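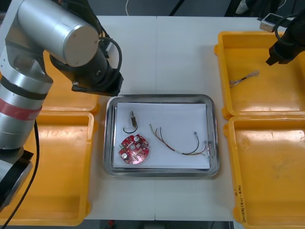
2024년 11월 8일. 사워도우 스타터 기록, 이어서.

Lunde 호밀로 바꾼 병이 또 안 부풀었다. 어젯밤에 먹이를 주고 고무줄로 높이를 표시해 뒀는데, 아침에 보니 반죽이 고무줄보다 아래에 있었다. 부풀기는커녕 가라앉은 것이다. 발효라기보다 퇴적에 가깝다. 냄새는 매니큐어 지우는 약과 덜 익은 사과 사이. Knut는 사과 쪽이라고 우기지만 Knut는 코감기 중이다.

비교용으로 둔 Nadthorpe 밀가루 병은 멀쩡하다. 같은 물, 같은 선반, 같은 숟가락. 숟가락은 사실 같으면 안 되는 거였다. 중간에 헹궜는지 기억이 안 나고, 노트에도 안 적혀 있다. 노트를 쓴 사람은 나다.

의심 순서대로 적어 둔다.
- 선반 온도. 창가라 밤에 떨어진다. 온도계는 지난 7월에 누가 빌려 가서 아직 휴가 중.
- 물의 염소. 받아 둔 물을 썼다고 믿고 싶다.
- 먹이 비율. 1:2:2로 주기로 했는데 저울 영점을 안 잡고 시작한 날이 하루 있다.
- 가루 자체. 봉투에 제분 날짜가 없다. Lunde 쪽에 물어볼 것.

점심때 양쪽을 조금씩 떠서 물에 띄워 봤다. Nadthorpe는 둥둥 떴고 Lunde는 품위 있게 가라앉았다. 이 시험이 호밀에는 안 맞는다는 말도 있어서 결과란에는 '참고만'이라고 썼다. 마음에 안 드는 결과에는 대체로 그렇게 쓴다.

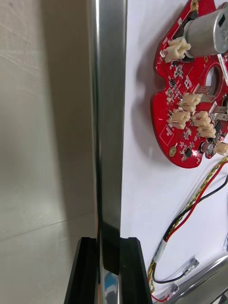 Marlene은 호밀 스타터를 높이로 판단하는 것부터가 잘못이라고 했다. 호밀은 점성이 달라서 기포가 생겨도 밀처럼 솟지 않으니, 윗면이 갈라지는지와 숟가락으로 갈랐을 때 속에 구멍이 있는지를 보라는 것이다. 고무줄은 머리 묶는 데나 쓰라고도 했다.

그래서 갈라 봤다. 구멍이 있다. 많지는 않지만 있다. 그러니까 아흐레 동안 살아 있는 놈을 죽었다고 적어 온 셈인데, 앞쪽 기록을 고칠 생각은 없고 여백에 물음표만 달았다.

오후에 병을 둘로 나눴다. 한쪽은 그대로 1:2:2, 다른 쪽은 물을 줄여 되게 반죽했다. 되게 만든 쪽은 숟가락이 꽂힌 채로 선다. Bernd가 지나가다 타일 접착제냐고 물었다. 아니라고 했는데 자신은 없다.

덜어 낸 스타터는 버리기 아까워 크래커로 구웠다. 소금 넣는 걸 잊었다. Wolfram이 두 번 집어 먹었으니 실패는 아니고, Wolfram은 원래 뭐든 두 번 집어 먹으니 성공도 아니다.
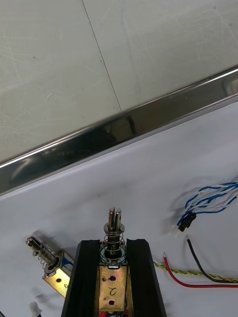 노트 2권, 9쪽

앞 장에서 계속. 저녁 점검. 묽은 쪽은 윗면에 실금이 갔다. 된 쪽은 변화 없음. 냄새는 양쪽 다 지우개약에서 요구르트 쪽으로 넘어오는 중인데, 코가 익숙해진 탓일 수도 있어 Carleen에게 맡아 보라고 했더니 "둘 다 발 냄새"라고 한다. 그대로 적어 둔다.

Nornstead 통밀도 한 봉지 들어왔다. 지금 섞으면 변수만 늘어나니까 뜯지 않는다. 라고 적는 동안 Knut가 뜯었다.

내일 할 일: 온도계 회수. 숟가락 따로 쓰기(손잡이에 테이프). 저울 영점. 묽은 쪽 먼저 먹이고, 된 쪽은 저녁까지 건드리지 말 것. Knut도 건드리지 말 것.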